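Chapter 2
The Table and Its Uses

Most of us spend more of our waking lives at a table than in a bed, yet the bed gets the sonnets. The table gets coasters. Archaeologists are kinder to it, partly because a flat raised surface tells them where people ate, worked and argued, often all before lunch.

This chapter follows the work table from the stone slabs of 3,000 years ago to the white rectangle now found in offices everywhere. Junpei Tamura, whose survey of 53 workshops we will lean on heavily, found that its height has barely changed. Elbows, he notes, have not been redesigned either.
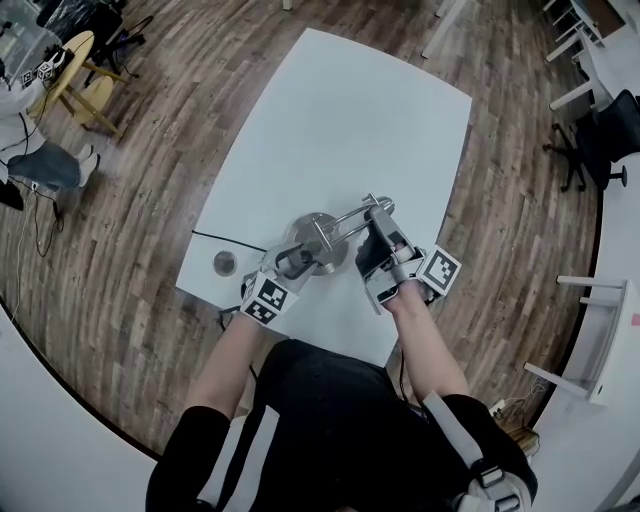 2.1 Why Tables Are Flat

The question sounds silly until you try to make one. A plank cut from a fresh log will cup, twist and generally behave like a plank.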